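Category: Course Notes > Housekeeping and Textile Care

Unit 4: Bedding, fibers and laundry planning
Handout for students in the Plirkham evening course
Prepared by Jean Lennox, revised 1st July

Read this before the practical. Bring it with you, because the folding grades at the end are used in the written test as well.

1. What bedding is made of

Most bedding you will handle is cotton, polyester, or a blend of the two. Cotton takes up water easily, feels cool against the skin and stands up to a hot wash. It creases badly and can shrink if it has not been pre-shrunk at the mill. Polyester takes up very little water, dries fast and keeps its shape. It also holds on to body oils, and a polyester pillowcase that smells stale after washing usually needs a longer wash with more detergent.

Blends are sold by percentage. The first fiber named on the label is the one there is most of. A blend should be washed at the temperature that suits its more delicate fiber.

Linen is stronger wet than dry and gets softer with use. Wool blankets are a separate matter and are covered in Unit 6.

2. Weave

Percale is a plain weave, one thread over and one under. It is crisp and fairly hard-wearing. Sateen passes several threads over before going under one, which gives a smooth face and a slight shine. The long threads on the surface snag more easily. Flannel is brushed after weaving to raise a nap, and it sheds lint for the first few washes. Wash it alone until that stops.

Thread count is the number of threads in one square inch, adding both directions together. Some makers count each ply of a twisted yarn as a thread, so very high numbers should be read with care. 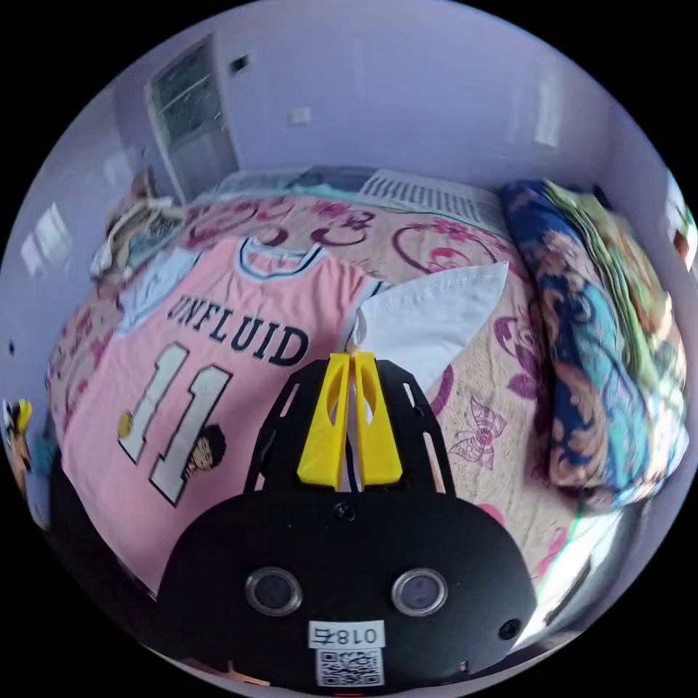 3. Sorting

Sort by color first, then by soil, then by weight. Heavy items such as bath towels should not go in with sheets. The towels hold water and throw the drum off balance, and the sheets wrap around them and come out with dirty patches in the folds.

Check every item for stains before it goes in. Protein stains (blood, milk, sweat) are rinsed in cold water. Hot water sets them. Grease stains are treated with a little liquid detergent and left for a while before washing. If you do not know what the stain is, start with cold.

4. Linen stock

A household needs fewer sets than most people own. An institution needs more. The usual rule is three sets per bed: one on the bed, one in the wash, one on the shelf. Places that send laundry out should add a fourth, and a fifth if collection is less than twice a week.

Worked problem. The Drunura guest house has 93 beds and sends its sheets out twice a week. At four sets per bed it should hold 372 sets. The stock book shows 437. That leaves 65 sets over the rule, which can cover rejects and late returns. Beathag Ogilvie's answer from last term, which counted each pillowcase as a set, was marked wrong. A set is everything needed to make one bed.

5. Drying and folding

Take sheets out of the dryer while slightly damp if they are to be ironed, and fully dry if they are going to the shelf. Damp linen in a closed cupboard will mildew.

Flat pieces fold best with two people. Each takes two corners of a large sheet, or one end of a smaller piece, and both step back until the cloth is straight. Fold lengthwise first. Bring the hems together and line up the selvages before pressing the fold down with the flat of the hand. Working alone, lay the piece on a bed or table and fold from the side nearest you. 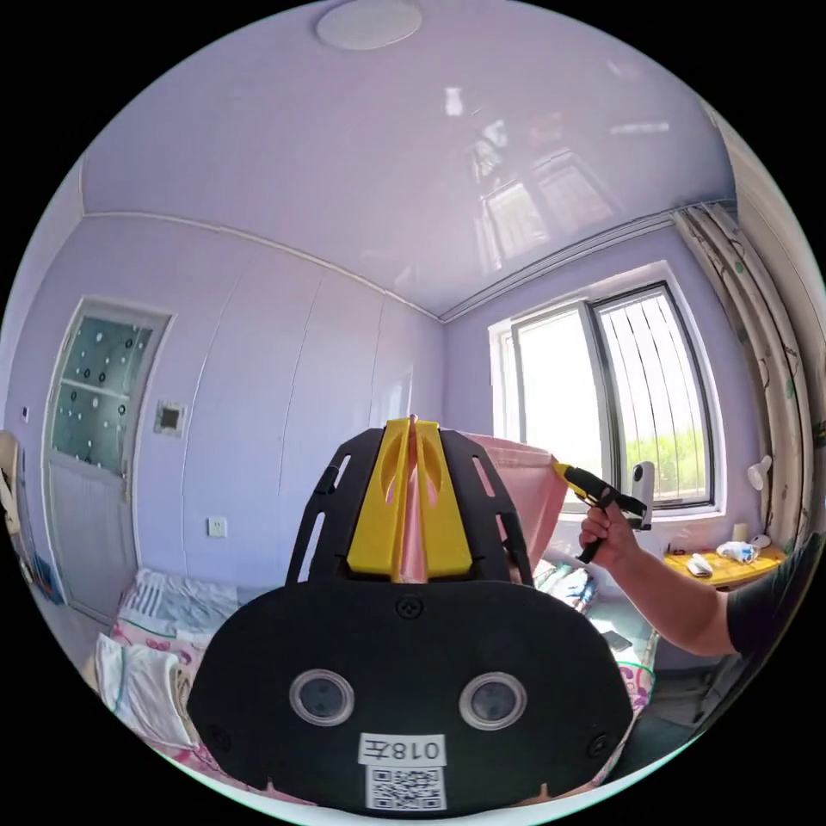
Fig. 2. Pink cloth pulled taut between two holding points.

Grades used in the test:
A - edges meet, hems inside, stack stands straight
B - edges within a finger's width, one hem showing
C - refold

Fitted sheets are graded on the finished shape only. Catriona MacKinnon will show the corner-tucking method in the practical.

6. For next time

Read the care label section in the course book. Write down the label symbols from five items at home and what each one means. Hand the sheet to Jessie Dunbar before class.

2 comments | 2,465 views | Share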